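Section 4 – Packing plates into the return bin

For: anyone setting up the plate sets after a dinner hire. Read section 3 first (sorting) if you haven't. Glasses and cutlery are NOT in this section, they go in crates, see section 6.

Before you start

You need:
– one white plastic bin, the high sided one with the rolled rim
– the plates for that set, scraped and dry
– set card from the Kurketti folder
– dish towel
– clear table, white top if there is one, crumbs show up better

Check the bin first. Run a hand along the rim, all the way round. Any crack or sharp bit, put it aside with a strip of tape on it and take another. Wipe the floor of the bin. Grit on the bottom scratches whatever goes in first.

Long side of the bin runs away from you, short side facing you. Everyone packs the same way round so the next person can find things.

Steps

1. Put the bin toward the back of the table, middle. Leave the front free for plates that are waiting.

2. Square dishes first. Dark ones with the rounded corners. Lay flat, pushed to the left side of the bin. Do not stand them on edge.

3. Check the square dish doesn't rock. If it rocks, take it out, there is somthing under it.

4. Round plate on top of the square dish, face up, centered as near as you can. You should still see the dark corners sticking out around the plate. If one corner is hidden the plate has slid – nudge it back.

5. Leave the right side and the front of the bin empty at this stage. That space gets used in step 8.

6. Waiting plates stay flat on the table to the left and right of the bin. Don't pile them while you are still checking.

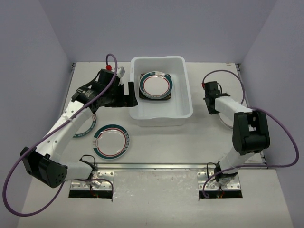 Fig. 4-2. First round plate in, on the dark square piece. Others still on the table.

7. Look over each waiting plate before it goes in. Teal rims: check the rim for chips, then the thin red ring in the white center for wear. Pale lettering on the rim is part of the pattern, don't scrub it. Chipped plate goes to Fereshteh Mirzaei with the set number on a sticky note. Not back in the bin.

8. Add the remaining round plates one at a time, each on the one before, folded dish towel between. When the pile is level with the rim, stop. Small side plates can go in the free space on the right, flat.

9. Fill in the set card. Write the set number, the number of plates and your initials. Card goes face up on the top plate.

10. Lid on, press all four corners. If the lid won't close flat take the top plate out and start a second bin. Don't push.

CAUTION: Two hands under the bin, never lift by the rim. A full one is heavier than it looks.

CAUTION: No wet plates. They stick together and the glaze marks. If in any doubt leave them on the rack overnight.

Note on mixed sets

Van Hecke sets and Otance sets look alike from the back. Turn the plate over to check the stamp if you are not sure. If a plate with a different rim has got in with your set, leave it out on the right of the bin till the end and then ask. Don't guess, we had set 283 come back with the wrong plates in April and it took nearly 2 days to sort out.

Note on the towels

Plain cotton only. No terry, it leaves fluff in the lettering. Paper is fine if you run out of towels – two sheets folded, not one.

Problems

Plate slides about in the bin: square dish is not flat, or the bin floor is damp. Take everything out and go back to step 2.

Plates clink when you move the bin: not enough towel. Add one down the right side.

Set card missing: spare cards are in the Londoton drawer, bottom one. Write SPARE across the top so the office knows.

One plate short: check under the drying rack and in the bin next to yours before you report it. Then note it on the card, don't make up the set from another bin.

Storage

Bins go on the low shelf, short side out, card end facing you. Two high at most. Keep the bottom bin for the heavier set. Questions about shelf space to Sanne Verschueren, she has teh shelf plan.

Next: section 5, Labeling and shelf order

Filed under: Guides > Tableware > Packing & returns

Contact the hire desk | Copyright Londoton Tableware Hire | Back to top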